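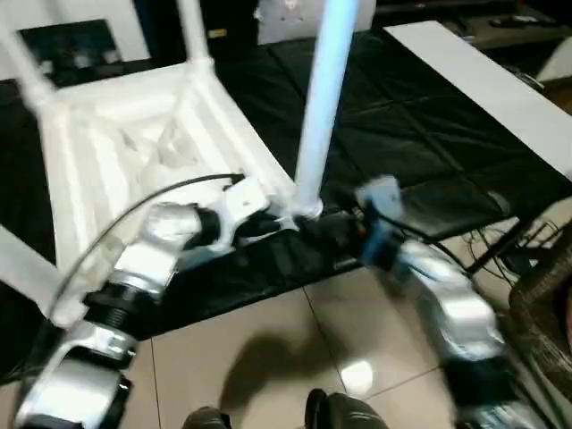 *Both grippers on the plastic chair, which lies tipped over, underside up, on the mat.*

# Drendolari two-arm kit: review after a month of use

We bought the Drendolari kit in August to see whether a two-arm robot could handle light furniture in a small workshop. It has been used for 33 hours so far. Most of that was chairs, crates and folding stools. Anwara Howlader ran the tests with me and did nearly all of the wiring.

## What you get

The kit comes in two boxes: the arms in one, the body and controller in the other. You also get two grippers, a head camera mount, a hand controller and a printed manual. The manual is good on assembly and thin on everything after that. The page on joint limits refers to a table that isn't in our copy. Support at Flumura, where we ordered it, sent the missing page the same afternoon.

Assembly took us most of a day. The arm segments go together with ring joints that you tighten by hand and then lock. Do the locking with the arm lying flat on a bench. We did the first one upright and had to take it apart again.

## Chairs

A molded plastic chair is a fair test for a kit this size. It weighs little, but it is wide and awkward, and the legs stick out in every direction once it's over. The underside of ours has ribs and channels, and the lower edge of the seat frame gives a gripper something to clamp on. The legs are harder. They are smooth, and if the gripper closes at an angle the leg turns in it.

What works best for us is one gripper on the seat frame, close to a leg, and the other near the foot of the leg itself. Out of 50 attempts to right the chair from its side, 33 finished with the chair on its feet. Most of the failures came from the second grip, when the two grippers ended up too close together and one pushed the other off. The software does not warn you about this. It should.

Speed is adjustable. We use the second-lowest setting for chairs. Anything faster and the chair swings.

## Floor and cables

Put something down under the work area. Ours is ceramic tile, and a plastic chair slides on it as soon as you push. A mat fixed most of that, although ours wrinkles and has to be pulled flat again every so often.

The cable on the arm is my main complaint about the hardware. It runs along the outside and loops up over the top when the wrist bends. It hasn't snagged yet – but I watch it on every lift. Johannes Ngubane has the older Jinenance arms, where the cable runs inside, and after using both I would pay more for that.

## Software

Setup was simple. Updates are not. The second update reset our saved positions, all 213 of them, and the backup file would not load until Anwara renamed it. Save your own copy somewhere else before updating.

The hand controller is comfortable and responds quickly. Lag was only a problem when another machine was using the same network.

## Price and verdict

We paid 342 a month on the rental plan, with service included. Spare gripper pads are extra and wear out sooner than I expected.

I would rent it again for another season. I would not buy it outright until the cable is moved and the grippers can be kept from hitting each other. If your work is boxes and crates, neither point will bother you much. For chairs, plan on having someone at the controller the whole time.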